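Visit notes, Dratero demo room, March

Waraporn Phromma and I spent a morning at Dratero to look at the Jultar, their two-arm tabletop kit. We are deciding whether to lease one for the training kitchen at Rungrueang. Chalerm Ongart ran the visit. He handles support as well as sales, so he could answer most of what we asked without going to find someone.

## The kit

The Jultar comes as 2 arms, mounting plates, grippers, cabling and a license for the control software. The lease is 865 dollars a month with a 12-month minimum. Setup took his team 90 minutes at their last install, he told us, and they want the table in place before they arrive. The table itself is not part of the price.

## Table session

We asked for ordinary kitchen things, and the table was laid with a lidded saucepan, cups, bowls, a lemon and a plate of toast with lettuce on it. Both arms stand along the far side, which leaves the near side open for a person to reach in. Waraporn liked that. 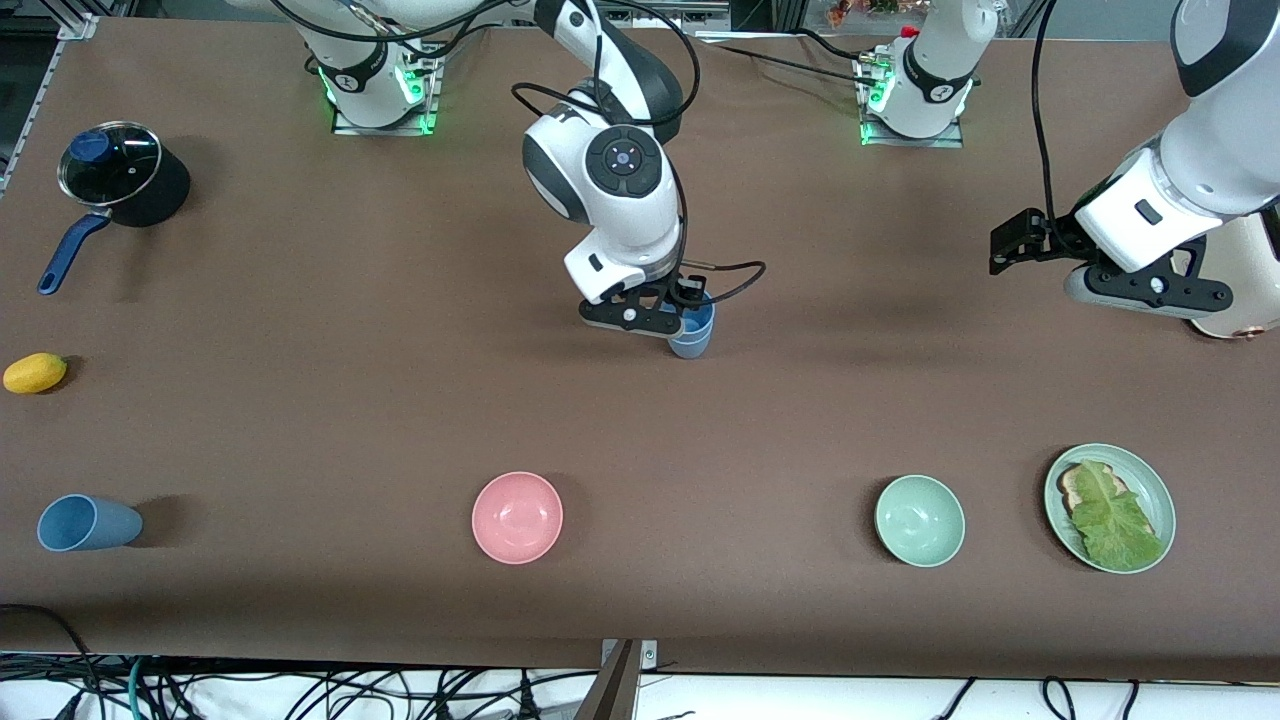 ## Questions we asked

- Thin plastic cups: grip force is set per task. Chalerm suggested starting low and raising it.
- Noise: quieter than our dishwasher. We could talk normally next to it.
- Cables: ours would need to be routed under the table and covered. Dratero sells a tray, priced separately.
- Stored tasks: the basic license holds 109. We would not get near that.
- Repairs: parts ship from the Ornodby warehouse. He would not commit to a delivery time in writing, and we need one.

## Where we left it

Waraporn wants a two-week trial before any lease. Chalerm will send terms and a drawing of the mounting plates so we can check them against our bench. I still have to ask our building office about power on that wall.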